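Dec 16, 2019

I have read four write-ups of the Bolley fine now, and I still can't find the part where somebody shows their work.

You probably know the outline. Bolley, the Prudthorpe point guard, got tossed in the third quarter, said something on his way past the scorer's table, and was fined $3,565 by the league. Then came the story that he is "set to win it all back, and more" on appeal.
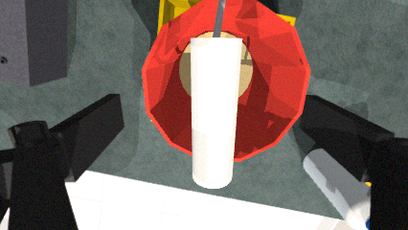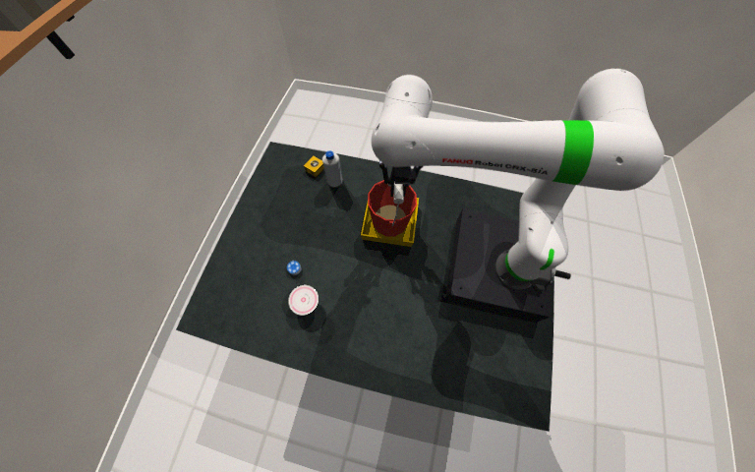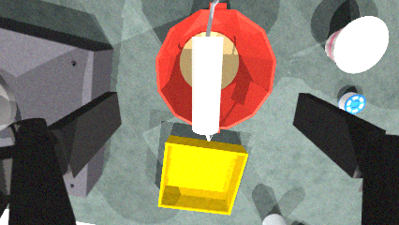 Computer renderings. Click any of the three to enlarge.

Where does "and more" come from? Every version I read points to the same post on a Jovitz fan page, and that post points to a radio call-in. The caller had heard it. From whom, he didn't say.

Start with the money. The base fine for a second technical in this league is $375. I looked it up in the handbook, page 68, and it took me less time than finding my glasses. So the rest of that $3,565 is for something else, either the walk past the table or what he said there. No write-up even asks which. They just print the big number and move on to how unfair it is.

Maybe it is unfair! I watched the game, and the second whistle looked soft to me. But I'm a Prudthorpe fan in a cheap seat, and every whistle looks soft from up there.

As for the appeal, the handbook lets a panel cut a fine or wipe it out. I read that section twice. It has nothing about paying a player extra, so unless there's a separate lawsuit (and I've seen no filing) the "more" is wishful thinking.

Then there's the claim that Bolley's 55 points over the two games before the Sepp game made him a target for the refs. Maybe. Or maybe he argues a lot — he had technicals last January too, back when he wasn't scoring much of anything.

I'll change my mind if a document turns up. A real one, with a date on it. Until then I'm filing this next to the rumor that Sepp was moving to a new arena, which I also heard from a guy on the radio.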